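Last updated Jan 5, 2023, by Rachid Helmy. If you only have a minute, read "What you get" and "Known rough spots" and come back to the rest when the coffee is ready.

# Gruddale Tabletop: two-arm kit and sample recordings

Hello, and thank you for picking this up! This repository goes along with the Gruddale Tabletop, a two-arm manipulation kit for small labs, teaching rooms and people who like to build things in the spare half of a workshop. It holds the setup notes, the playback scripts and a sample set of recordings made on our own bench, so that you can look at real data before you decide whether the kit suits you (and so that you have something to compare against once yours is bolted together).

I've tried to write this the way I would explain it to you across a table, and that means it wanders a bit. Please forgive me, and skip ahead whenever you like.

## What you get

The kit comes in two versions. **Uster** is the full one, with both arms, the table frame and the fabric enclosure. **Costa** is the same pair of arms without the enclosure, for people who already have a controlled space and would sooner spend the money elsewhere. Both versions use the same software, and recordings made on one will load on the other without any conversion.

In the Uster box:

- two arms with two-fingered grippers, already paired and labeled left and right
- the table frame, corner brackets and dark mat
- black fabric walls and ceiling
- the fixed overhead mount
- power supplies and a cable bundle (longer than you'll need, I promise)

Objects are not included. We thought about it for a long time and decided that you'll learn more from your own kitchen drawer than from anything we could pack in foam. The sample set was recorded with cheap household things and toys, and we'd encourage you to do the same.

## The sample recordings

The set is called **Bajwa** in the file tree and in the scripts, so if you see that name in an error message, that's all it means. It has 1219 episodes. Each one is a short session in which the two arms work on a cluster of objects in the middle of the table, driven by a person at the controls.

Each episode folder contains:

- `video/`: the fixed view of the workspace
- `joints.csv`: joint positions for both arms
- `gripper.csv`: opening values, left and right
- `notes.txt`: whatever the operator felt like writing down, in plain words

The notes are my favorite part of the whole set and also the least tidy. Some operators wrote a full paragraph, some wrote "ok," and one wrote a very nice description of lunch. We left them as they were. If you plan to train anything on the text, please read a good handful first so that you know what you're in for.

No episode runs longer than 3000 time steps. Anything that went past that was stopped and started over as a new episode, with a line in the notes to say so.

## Setting up

Set aside an afternoon for this if you can. It can be done faster, but it's much more pleasant when you aren't hurrying.

1. Build the table frame first and check that it sits flat on the floor or bench.
2. Hang the fabric before you mount the arms. Doing it the other way around is possible, and I have done it, and I don't recommend it.
3. Mount the arms on opposite sides of the table and run the cables back along the links.
4. Plug in the left arm, then the right, and wait until the software lists both.
5. Run the check script with nothing on the mat:

```
python check_arms.py --both
```

6. Run it again with `--slow` and keep one hand near the power switch. The arms should move toward the middle, pause, and go back to their rest positions.

If one arm shows up twice and the other one not at all, swap the two data cables at the hub and start again from step 4.

## Laying out your objects

We like to use the back of the table for larger things and put a plain white sheet in the middle, with the small items on it or close by. The sheet makes small objects much easier to pick out on video, and it gives the operator a natural place to aim for.

Bajwa episodes on the bench, with both arms reaching in over the sheet:

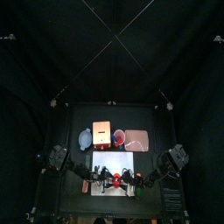
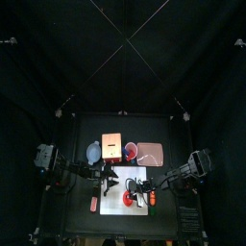 ## Known rough spots

- The gripper values drift a little over a long day. Running the check script again clears it up.
- Soft objects are hard to grip cleanly. Go slowly, and expect to try more than once.
- Playback speed is wrong on some older laptops. Pass `--no-sync` until we have a proper fix.
- The October release of the scripts used a different column order in `gripper.csv`. If your plots look as though left and right have traded places, please update.

## Trying it before you buy

We lend out a Costa kit for 3 weeks at a time. You pay the return shipping and we take care of the rest. There is usually a short waiting list, so write early if you have a class or a deadline coming up, and tell us a little about your space and what you hope to pick up with it.

## Support

Every kit comes with 5 hours of help by phone or video call, and you can spread those out however you want. For anything smaller, open an issue in this repository. Please attach your log and a photo of your bench with the issue, even a messy one, as it saves us both a lot of back and forth. I read all of them myself, usually in the morning.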